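The tray by the door
Where small things go when we put them down, and how a few households have stopped losing them

By Katalin Somogyi

Most people who lose their glasses lose them at home. They put them down to answer the door or wash their face, and they put them down on whatever is nearest. The nearest thing is usually a table, and the table usually has other things on it.

I began asking people about this after my own reading glasses spent two days under a takeaway menu. I wanted to know what other households do with the small stuff that never gets a drawer: glasses, chargers, half-eaten sweets, the controller for the games console, the box something came in that might be needed if it has to go back.

Krisztina Veres lives with her husband and two teenage sons in a flat with one large table. It is used for meals, homework, bills and games. She tried a basket first, a deep one, and gave it up within a month.

"Everything went in and nothing came out," she says. "You had to tip it on the floor to find a pen. A basket is only good for things that are all the same, like potatoes."

She now uses plates. They are ordinary side plates left over from a set that has mostly been broken. One is by the front door for keys and coins. Another is on the big table and is for glasses only. A third, next to the television, holds the remote control and batteries. The plates work, she thinks, because they are shallow and you can see what is on them from across the room. They also go in the dishwasher.

The rule about one kind of thing per plate came up again and again. Vilmos Erdős repairs spectacles in a small shop and sees the results of other arrangements. Keys are the worst neighbours for lenses, he told me, and coins are next. Wire frames bend if a book is put on top of them, and he straightens several pairs a week in February, when people are indoors more and reading in bed.

His advice is simple. Fold the arms. Put the glasses down with the lenses facing up, on something with a raised edge so they cannot be swept off with a sleeve. If you own a case, use it when you go out, but do not expect to use it at home. He has been wearing glasses since he was nine and says he has never once got up to fetch the case.

Shops will sell you something for this, of course. Gendby makes a felt tray with a snap at each corner, which folds flat for travel and collects dust the rest of the time. Gatti has a leather one that looks very good and marks if you put a wet cup on it. I tried both at home for a few weeks. The felt one slid about on the table. The leather one stayed where it was, but my partner thought it was too nice to use and kept moving it to the shelf. We have gone back to a plate.

Square plates have something to be said for them. A folded pair of glasses is a long, thin shape, and on a small round plate the ends hang over the rim. A square one takes them without trouble and can be pushed into the corner of a desk or shelf.
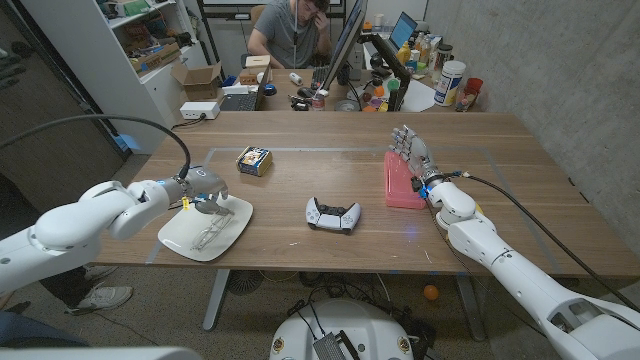
Glasses folded on a square plate, with a games controller and a small printed box left out on the wood.

Games controllers are harder. They are bulky, they have sticks that catch on things, and they need charging. Norbert Dobos, who shares a house with three friends, used to find theirs down the back of the sofa with a flat battery. The house has since agreed that a controller is put back on the table, flat, when the game is over. It does not have a tray. It has a place, which is the end of the table nearest the socket, and anyone who finds it elsewhere moves it there.

"We tried a stand," he says. "It fell over every time somebody shut the door."

Then there is packaging. Sena Addo, who helps people clear their homes before a move, says small boxes are what she finds most of on tables and worktops. Some are empty and some have one sweet or one plaster left in them. People leave them out meaning to finish what is inside. She opens every one, puts the contents where they belong and flattens the card straight away. In her last job before I met her, the kitchen table alone filled a carrier bag.

She is less strict about the table itself than I expected. A working table will have things on it, and she sees no harm in that as long as each of them can be picked up without moving another. Her own has a lamp, a fruit bowl and, on the morning I visited, a pair of scissors and her daughter's recorder.

My glasses are on the plate as I write. The menu has gone in the recycling, and the keys are still being argued over.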